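Stekcombe Robot Open Day

The Stekcombe Robot Open Day is a yearly public event at which people can watch, and in part try out, robots that handle everyday objects. It is held in December at the Narnora Hall in Stekcombe and is run by the Sasix workshop, a small robotics group that builds and tests gripping tools. The event is best known for its tabletop demonstrations, in which a two-fingered gripper picks up household items in front of visitors who stand close enough to hear the motors. Entry is free.

History

The open day grew out of informal evening visits to the Sasix workshop. Neighbors had been asking what went on behind the shutters, and the group began leaving the door open after hours so that people could walk in and look. The first proper open day had 3 tables and no printed program. Visitors crowded the benches, asked to hold the tools, and stayed well past closing time.

The next edition moved to the Narnora Hall, a former seed store with tall windows and a level floor, which suits the demonstrations very well. Later editions added a beginners' session in the morning and a longer evening program. The most recent edition listed 31 demonstrations, the fullest program so far, and the hall stayed busy from the opening of the doors to the final run.

Format

The day is split into 2 parts. The morning is given over to short demonstrations, each lasting 20 minutes, with time at the end for questions. The afternoon is open floor: visitors wander between tables, and operators repeat whatever people want to see again. Requests for a repeat are common, and some of the most enjoyable moments come from a second or third try at an awkward object.

Each table has an operator, a helper, and a small screen showing what the gripper's own camera sees. The screen is a wonderful addition. A person watching from the side sees an arm moving over a table, while the screen gives the tool's point of view, low and close, with the fingers always at the edge of sight. Children tend to watch the screen first and the arm second.

Tabletop demonstrations

The tabletop work is the heart of the event. Operators use a gripper known as the Trummer, which was designed at Sasix and comes in 2 forms. One is mounted on an arm. The other is held in the hand, so that a person can carry out a task while the camera records the movement of the fingers and everything in front of them. Recordings made with the hand-held form are later used to teach the arm.

Visitors may try the hand-held Trummer themselves, and the line for it is usually the longest in the hall. Closing two flat fingers on a cup sounds simple, and for a person's own hand it is. Through the tool it becomes a lively little puzzle of angle, height, and timing. First-timers often reach too far, laugh, back off, and then get it.

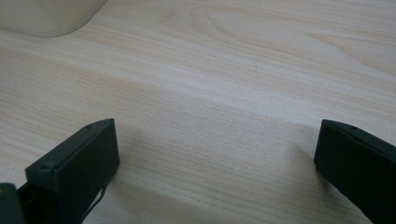
Approach is the part of the task that operators at Stekcombe talk about with the most excitement. Before anything is gripped, the tool has to arrive in the right place, at the right tilt, with the fingers far enough apart. A view from the hand-held gripper makes the problem plain: the dark fingers stand wide open with only pale, grained tabletop between them, and the cream-colored object lies farther back, beyond the left finger, with just its rounded corner showing. From a position like that, an operator has to choose between sliding sideways and pulling back for a fuller look. Light matters too. A bright reflection running across the table can wash out the grain, and a learning system has to cope with glare of this kind as well as with the soft shadows that the fingers themselves cast.

After the approach comes the grip, then the lift, then the placing. Operators like to show these as separate steps before running them together — a teaching habit carried over from the old evening visits. Placing often draws the loudest applause, especially when an object is set down gently on a small target.

Failed attempts are left in the program. If an object slips, the operator stops, plays back the recording on the screen, and talks through where the fingers were when things went wrong. Regular visitors often name these playbacks as their favorite part of the day.

Other activities

A side room holds a repair bench, where worn finger pads and tired motors are opened up and passed around. There is also a drawing table for younger visitors, who are invited to design a gripper for an object of their choice. Past designs have included a tool for peeling oranges and one for picking up a sleeping cat. A selection is pinned up in the Sasix workshop after the event.

Recordings

With the visitor's consent, recordings from the hand-held sessions are kept by Sasix and added to its practice collection. The group has said that beginners' recordings are useful for their variety, as newcomers reach for things in ways that trained operators no longer do. Only the tabletop view is kept, and sound is not recorded.

See also

Narnora Hall
Sasix workshop
Trummer (gripper)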